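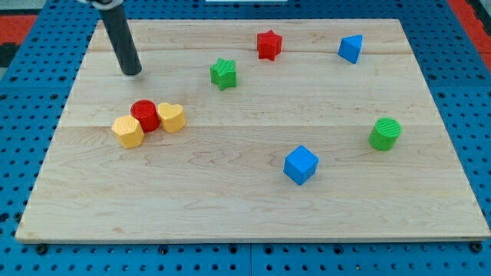 Figure 4-1. Tool above the sorting board, test blocks set out.

Search this manual Enter keyword or part no. Go

Manuals > Planent Bench Cell > Operator Set-up > 4 Board and blocks

4.2 Preparing the board for a shift

Before the cell was installed at Pisumgate, operators sorted by hand at this bench. The arm now moves the pieces. The operator sets up the board, checks the tool and clears faults. Allow 13 minutes for the full procedure at the start of a shift.

1. Press HOLD on the pendant and wait for the steady lamp.
2. Lay the maple board flat on the blue table.
3. Check that the bolts in the table are tight. Do not use the board as a lever.
4. Wipe the board. Dust on the wood grain causes false edges in the Cedance vision software.
5. Place the test blocks. Mix colours and shapes — star, cylinder, cube, heart, hexagon and triangle. Blocks may touch. Do not stack them.
6. Jog the rod until its rounded tip is over the wood. Leave a gap.
7. Stand behind the floor line and release HOLD.
8. Select TEST, then RUN.

CAUTION: Do not reach over the board to straighten a block while the arm is live. Press HOLD first, every time. This applies to experienced hand sorters as well.

NOTE: Speed is capped at 60 per cent in TEST. The cap can be lifted only by the shift lead.

4.3 Changes to operator duties

Hand counts are no longer written on the shift card. The cell keeps the count, and the operator signs it at handover. If the operator disagrees with the count, enter code 1293 and leave the blocks where they are.

One operator may watch two cells, but may set up only one at a time. Rest breaks stay as they were before June — the cell goes to HOLD during a break and is not handed to a neighbour.

Report repeat faults to Brândușa Furtună, cell support, Jitaru building. Give the fault code and the last step completed.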